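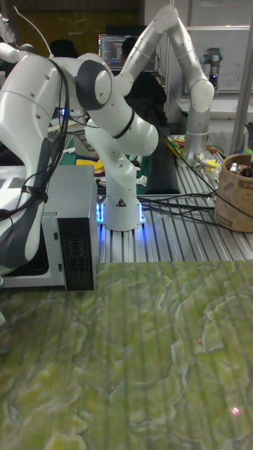 4. Setting Up Your Gratico Fjeld Countertop Dishwasher

Read this section before you plug anything in. We know you have already plugged it in. Please unplug it.

4.1 Choosing a spot

The Fjeld sits on any flat counter that can hold the weight of the machine, its water, and every plate you own. Leave 2 inches clear at the back for the hoses. The door opens downward, so slide the toaster out of the way now, while it is still in one piece.

CAUTION: Do not set the dishwasher on a stovetop. This includes stovetops you never use.

4.2 Leveling

1. Put the machine where you want it and open the door.
2. Set a glass of water on the open door. If the water leans, so does the dishwasher.
3. Take the glass off the door and close it. Reach under the low corner and turn the foot counterclockwise to raise it.
4. Repeat until the water looks level or you no longer care. A slight backward tilt is fine. A forward tilt will end up on your floor.

4.3 Connecting the hoses

You have two hoses. The thin one brings water in. The fat one takes it away. They do not fit each other's sockets, though owners have tried.

1. Unscrew the aerator from your kitchen faucet. If it was last removed by a previous tenant, use pliers and a rag.
2. Screw on the Fakemel adapter from the small bag. The rubber washer goes inside, flat side up.
3. Push the thin hose onto the adapter until it clicks.
4. Hook the fat hose over the edge of the sink and press the suction cup down hard. Wet the cup first.
5. Turn on the cold tap slowly and look for drips.

NOTE: A drip at the adapter nearly always means the washer is still in the bag.

CAUTION: The drain hose must not lie below the base of the machine. Water is lazy and will siphon itself out halfway through a cycle.

4.4 First run

Run the machine empty once. It was tested at the factory, and there may be a spoonful of water in the bottom.

1. Put one Vumoreo tablet in the door cup and shut the lid. One. The second tablet does not make things cleaner, it makes foam.
2. Close the door until it latches.
3. Press Power, then Quick, then Start.
4. Stay in the room for the first few minutes and check the hoses again.

Quick takes around 24 minutes. The humming at the start is the pump. The clunk near the end is the detergent lid, and it will startle you every time.

If the display shows 937, the tap is closed. Open it and press Start again. If it still shows 937, check the thin hose for a kink, usually behind the toaster you moved in 4.1.

When the cycle ends, turn off the tap before you pull the hose from the adapter. The order matters, especially if you are wearing socks.

Loading instructions are in section 5.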